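Zandeck reports after the close tonight, 8 Feb 2023. Options are pricing a 6% move either way. I own 500 shares and a bottle of antacids.

Last February they beat on everything and the stock fell anyway, on "tone." I've listened to that call twice and the CFO sounded fine – a little stuffed up.

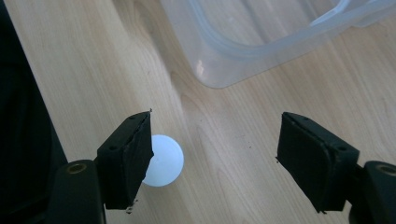 Calls are pricier than puts going in, so somebody out there is feeling good. Jadwiga Wysocka at Michalski has a target of 121. She had the same target when the stock was half this price, so I respect the stamina. 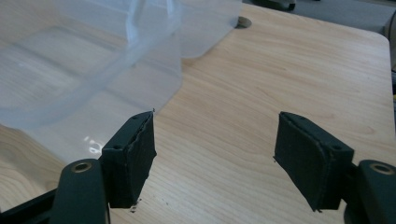

My plan is to sell a few covered calls above the implied move and go make dinner. Cyprian Walczak tells me this is how you miss the big one. He's still holding Wosis – I'll take the premium.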